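Robotics Club, July: Small Things on a Bed

Our club spent the spring on the Canero kit, which mostly meant stacking foam blocks. For the summer project we switched to hand-held grippers and everyday objects. The plan is 100 short recordings of tidying up, done at home, two grippers at a time. We have 12 so far.

I took jewelry and hair accessories. The job is to pick each piece up off the bedspread and put it in the divided tray. Blocks have flat sides and you can be sloppy with them. A bracelet has to be pinched in the right place, and I'm still slow at it.
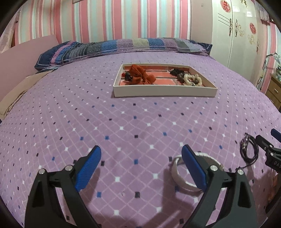

What I've learned so far

Squeeze late. If I start closing the fingers on the way down, I push the piece across the fabric and have to chase it.

Thin rings are easier to grab by the near side. Beaded bracelets change shape when you lift them, so I go for the middle of the pile and lower it slowly into the compartment.

Take breaks. My wrists get sore after nearly an hour.

Next we copy everything to the Losier drive and start labeling. Batham, the other school in our league, is doing kitchen items, and we plan to swap recordings before the fall meet. I still need to write up my notes on finger spacing.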